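杂物箱怎么清：一个不太相信收纳术的人的做法

收纳 > 家居日常 > 杂物箱

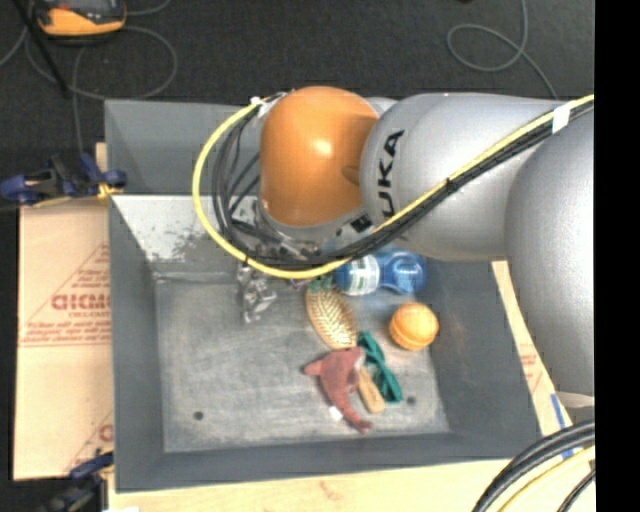 灰色方箱里的蓝色半透明塑料瓶、橙色的球和菠萝图案的发刷。

家里总有一个箱子，什么都往里扔。网上教人对付它的办法我试过不少，大部分在第一个周末很好看，到第三个周末就恢复原样。标签机、透明分隔盒、按颜色排列，这些东西卖得很好，管不管用我持保留意见。下面写的是我现在还在用的做法，步骤不多，看起来也不漂亮。

适用范围先说清楚。这套办法针对的是敞口、没有分格、放日用杂物的箱子，水瓶、梳子、小球、胶带一类。药品、证件、电池请另外放，不要跟着这篇文章走。

需要准备的东西

一块抹布，微湿即可。
两个空纸袋，一个装要扔的，一个装要搬到别处去的。
一张旧床单或者报纸，铺在地上。
计时器，手机上的就行。

不需要准备的东西：任何新买的收纳盒。Pesar 的分隔盒我买过一套，Polat 的也买过，尺寸都和我的箱子对不上，最后分隔盒本身成了杂物。如果你已经买了，先放在一边，第六步之前不要拆封，说不定还能退。

第一步：定一个时间

我定的是十二分钟。很多教程说“给自己一个下午”，我不相信有人真能对着一箱杂物坐一个下午，多半是翻到旧照片就停住了。十二分钟清一个中等大小的箱子够用，清不完就下次接着来。

第二步：全部拿出来

这一步我原来是反对的，嫌麻烦，总想在箱子里直接挑。后来发现直接挑的结果是把上面一层翻到下面去，算是搅拌，谈不上整理。所以还是全拿出来，摊在床单上。

圆的东西先安顿好。球这种东西一放到地板上就往沙发底下走，拿一只鞋或者一卷胶带挡住它。瓶子横放也会滚，竖起来放。

第三步：擦箱底

箱子空了就擦，不要等到最后。金属底的箱子用久了会有划痕，划痕擦不掉，不用费力气。有人推荐用牙膏打磨，我试过一小块，划痕还在，多了一股薄荷味。塑料箱底同理。

想在箱底铺垫子的，可以铺一层旧毛巾，铺之前想想谁来洗它。我铺过，没洗过，后来拿掉了。

第四步：一件一件问

流行的问法是“它让你高兴吗”。一把梳子很难回答这个问题。我用的问法有三个：

最近三个月用过没有？
坏了没有？
它本来应该待在哪个房间？

三个都答不上来的，进“要扔”的纸袋，纸袋在门口放到星期五，没人来找就处理掉。这个缓冲期我一开始觉得多余，直到我把同屋人的钥匙扣扔了。

第五步：几类常见东西的具体处理

塑料瓶

先打开闻一下。闻着不对的就别留了，泡小苏打、泡白醋、塞茶叶这些方子，我都试过，有的味道淡一点，有的只是换了一种味道。半透明的瓶子对着窗看内壁，瓶颈和瓶底的转角最容易积东西，刷子够不着的话，放一小把生米加水摇一摇，倒掉，冲净。

瓶身有纸标签的，想撕就用温水泡十分钟再撕。撕不干净的胶印用食用油抹一下，过一会儿用洗洁精洗掉。如果标签写着内容物是什么，而里面还有剩的，就别撕。清洁剂的瓶子无论洗得多干净，都不要拿来装喝的。

洗好的瓶子要倒扣晾干再收，盖子分开晾。盖着盖子收起来的瓶子，下次打开时的气味我不想再描述一遍。

发刷和梳子

先清头发。用尖尾梳的尾巴从刷毛根部挑起来，成片拉掉，太紧的地方用小剪刀剪开。再用温水加一点洗发水，拿旧牙刷顺着刷毛刷。气垫刷不要整个泡进水里，水进到垫子里很难出来，刷毛朝下放在毛巾上晾。

背面有印花的刷子，比如水果图案的，用软布擦就好，别用百洁布。我有一把就是这么磨花的，商家说图案“耐磨”，我对这两个字从此比较谨慎。

清完的刷子放哪里？浴室或者梳妆台。我不认为杂物箱是放发刷的地方，刷毛会把箱里的灰和线头全带走，然后你再把它用到头上。如果一定要放箱里，套一个小布袋。

球

塑料球用肥皂水擦一遍，表面有凹槽或者接缝的，缝里用牙签裹一层湿布走一圈。瘪了的泡热水能不能鼓回来，要看是什么球，乒乓球有时可以，其他的我没成功过。

家里有小孩或者猫狗的，球要单独放一个有盖的容器。没有的，可以问问自己为什么会有球。我问过，没有答案，球还在。

说不出名字的零件

每个箱子里都有。卡扣、垫圈、半截塑料钩子。教程一般叫你拍照存档，我照做过，手机里现在有一批我同样认不出来的照片。建议写一张小纸条，注明是在哪里捡到的，和零件一起装进信封。信封满了还没用上过一个，就整个扔掉。

第六步：放回去

只放回“本来就该在这个箱子里”的东西。顺序是：

重的、扁的放最下面。
会滚的靠角放，用别的东西挡住。
细长的贴着边，不要横在中间。
每天要拿的放在离手最近的那一侧。

放完后应该能看见一部分箱底。能看见多少算合格，说法不一，有的教程要求留出三成空位，我没见过谁真拿尺子量。我的标准是伸手拿一件东西时，不必先挪开另一件。

到这时候如果还觉得乱，再考虑分隔盒。量好箱子内侧的长和宽，不要量外侧，也不要相信商品页上的“通用尺寸”。

第七步：管住后面的事

一进一出的规则我不太信，至少在我家没有人遵守。稍微有用的是把箱子换小。Clenddale 那边有位读者 Orest Semeniuk 来信，说他把大箱子换成了鞋盒大小的，杂物少了一半。我回信问另一半去了哪里，他说在阳台的另一个箱子里。

所以换小箱之前，先确认家里没有备用的大箱子。

我自己是每两周看一眼，看见箱底就不动，看不见就从第二步再来一次。Brokcombe 牌的提醒贴纸我也贴过，贴了以后视线会自动绕开那一块，已经撕了。

常见疑问

箱子放地上还是架子上？
放在腰高的位置最省事。放地上会有人顺脚往里踢东西，放高处会变成永久存放。

要不要加盖子？
敞口的箱子乱得快，但至少看得见。加了盖子，盖子上面会再长出一层杂物。我选敞口。

要不要贴标签？
如果箱里的东西种类固定，可以贴。杂物箱贴一张“杂物”，作用有限。

清完多久会再乱？
我家最快的一次是当天晚上。慢的时候能撑两周，中间正好赶上出门旅行。

三月换季的时候我会把这篇再改一次，主要是瓶子去味那一段，有人推荐用芥末粉，我还没试，不抱太大希望。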